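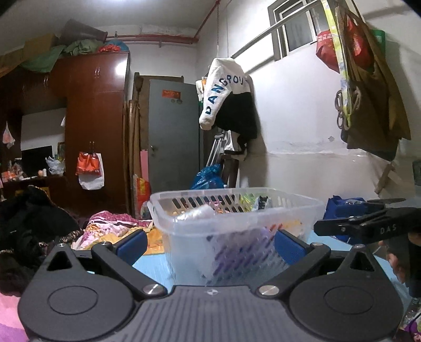
Can you sort a whole pantry with cheap plastic baskets? Mostly, as long as every basket gets one job and you measure your shelves before you go shopping.

Sheyla Cuadros here, back with the pantry thread I've been promising since November! Grab a cuppa, it's a long one. I've finally got the snack basket where I want it and I'm far too pleased about it.

First up, the basket. Translucent white plastic, rectangular, rounded corners, with slanted slots in the wall. I love this shape so much. The broad smooth rim means it doesn't dig into your fingers when you haul it off a high shelf, and the walls narrow toward the bottom so the empties nest inside each other.

Why translucent and not clear? Clear looks gorgeous for a day and then you're staring at every torn wrapper in the house. With the cloudy ones you get a blur of purple and orange through the side, enough to know it's the snack one, and the shelf still looks calm.

Colour is doing way more work than labels in my kitchen, by the way. I spent a whole evening writing labels last year and my kids have never read a single one. They go for "the purple one". Fine! Great system!

Right, how I pack it. Crinkly bags go in standing up, never flat. If you lay them flat you only ever eat the top layer and then in six months you find a sad packet of rice crackers at the bottom (ask me how I know).

Firm stuff against the walls, floppy stuff in the middle holding everything upright. If it all falls over when you take one thing out, the basket is too big for what you've got. Go down a size or pop something chunky in the gap.

Somebody always asks about decanting. I decant flour, sugar, rice and oats. I do not decant snacks. Life is short and the packet already has the use-by date on it.

Okay, shelves! Mine is a Balside unit from the second-hand place, and I adore it, but the bottom shelf is 2 cm shallower than the others. Guess who bought all the baskets the same size. They stuck out past the edge and the door wouldn't shut. Measure EVERY shelf, mates.

Depth first, then height. You want enough room above to get a hand in without pulling the basket out, otherwise people post things in through the gap and you've got muesli bars living on top of the lentils.

I did try the Peeters stackers before these. Lovely things, very sturdy, but you have to lift the top one off to get to the bottom one and my household simply will not do that. If you live alone or with tidy people, go for it!

The Plastent ones with lids are brilliant for baking gear, though. Sprinkles, cupcake papers, that bag of brown sugar that turns into a brick no matter what you do. Lids for things you use once a month, open tops for things you use every day.

Someone in the replies wants to know how many baskets I've got going now. Fourteen! I know. But a few of those are in the laundry and one is full of batteries and torches, so it's not as bad as it sounds.

My whole list, since I know you'll ask: school snacks, grown-up snacks, tea and bikkies, tins that are too small to stack, pasta, baking, wraps and bread bits, spices I bought for one recipe, birthday candles and party stuff, dog treats. The rest wander about.

The spices-I-bought-for-one-recipe basket has changed my cooking more than any cookbook. I pull it out when I'm stuck for dinner and pick a jar. Last time it was sumac and we had it on roast pumpkin and everyone had seconds!!

Tidying routine, because a basket on its own won't save you. Before the big shop I pull the snack one out onto the table and tip the lot. Crumbs in the bin, wipe round the inside, squash any nearly empty packets together, back it goes. The kettle boils in the time it takes.

Do the tipping on a table you can wipe down. I used to do it on the bench next to the toaster and just moved crumbs from one spot to another.

Slots are great for air but terrible for anything loose. Loose nuts, loose lollies, the little sachets of soy sauce... they get wedged or they escape. Put those in a jar first, or in a zip bag with the corner pegged.

And washing them! Warm soapy water and an old toothbrush for the slots. I once put one through the dishwasher on the hot cycle and it came out shaped like a potato chip. It's under the sink now, holding sponges, still doing its best.

My friend Della swears by a sheet of paper towel in the bottom of every basket. I was sceptical but I gave it a go and it's terrific, you lift it out with all the crumbs on it. Thank you Della, you were right, I'm putting it in writing.

Quick one on shopping bags. I used to unpack the groceries straight onto the shelf and it was chaos by the second bag. Now the basket comes to the table, the snacks go from bag to basket, and the basket goes back. So much less walking to and fro!

If you've got littlies, put their basket at their height and put in only what you're happy for them to help themselves to. Everything else goes up high. My youngest now makes her own lunchbox at 7 am and I get to drink a hot coffee. Bliss.

For renters: none of this needs a screw in the wall. When we moved, I carried the full baskets out to the car, drove across town, and slid them onto the new shelves. Pantry unpacked before we'd found the bed linen.

Can't believe 82 of you have sent me your before-and-after pantries already. The one with the tea arranged by mood is my favourite. I have looked at it more than once today.

Still to do at my place: the plastic bag drawer (yikes), the freezer, and the cupboard over the fridge that I can only reach with a chair. Freezer next, I reckon. Wire baskets or plastic for frozen veg, what does everyone use? Tell me in the replies, I'm heading to the shops at 4.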